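Unit 4: Interior Paint Finishes and Surface Reflection

Zulkifli Saragih
December
Print this page | E-mail this page

These notes cover the second half of the coatings module. Bring the Fedstead sheen cards to the Wednesday session.

4.1 Gloss and sheen

Gloss is measured by directing light at a coated panel at a fixed angle and recording how much returns at the mirror angle. The usual angle for general work is 60 degrees. Very flat paints are read at 85 degrees, where small differences between samples are easier to separate, and high-gloss enamels at 20 degrees. A reading has no meaning unless the angle is stated with it.

Flat paint contains a high proportion of pigment and extender to binder. Particles at the surface of the dry film scatter incoming light in many directions. As the share of binder rises, the film becomes smoother and more light leaves at the mirror angle. Eggshell, satin and semigloss are trade terms, and their limits differ from one manufacturer to the next.

4.2 Light reflectance value

Light reflectance value (LRV) gives the share of visible light a color returns, on a scale from 0 to 100. It is independent of sheen in principle. In the Geltcombe classroom exercise the wall color has an LRV of 62. Two coats of the same color, one flat and one satin, should be entered in the worksheet with the same LRV and different gloss readings.

Pale grays shift noticeably with the light source. A gray that looks neutral at a north window may look yellow under warm lamps. Check samples under the lamps that will be used in the room. 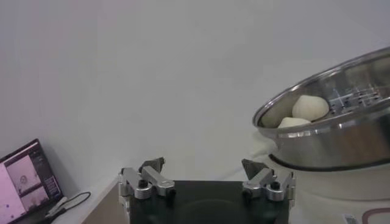
Fig. 3. Plain gray-white wall under even light.

4.3 Raking light and surface defects

Light that meets a wall nearly face on produces little shadow, and shallow defects are hard to find. Light that travels almost parallel to the surface throws a shadow behind each ridge. Joint compound edges, roller texture and fastener heads that passed inspection at noon may show clearly in late afternoon sun.

Inspect before priming with a hand lamp held close to the wall. Mark defects in pencil. Ink and some markers bleed through water-based coatings.

Flat paint hides defects better than satin but is harder to clean. Rubbing a flat film may polish it, leaving a shiny patch visible from the side. This is called burnishing and is tested separately from scrub resistance.

4.4 Worksheet

Complete the Nasution table for all 18 panels. Record angle, gloss reading, LRV and lamp type. Repeat any reading that differs from its neighbors on the same panel by more than 3 units.

Related items
Unit 3: Primers and Porous Substrates
Unit 5: Exterior Film Failure
Jerkov Hall: Lab Access and Sign-in
Reading List for the Coatings Module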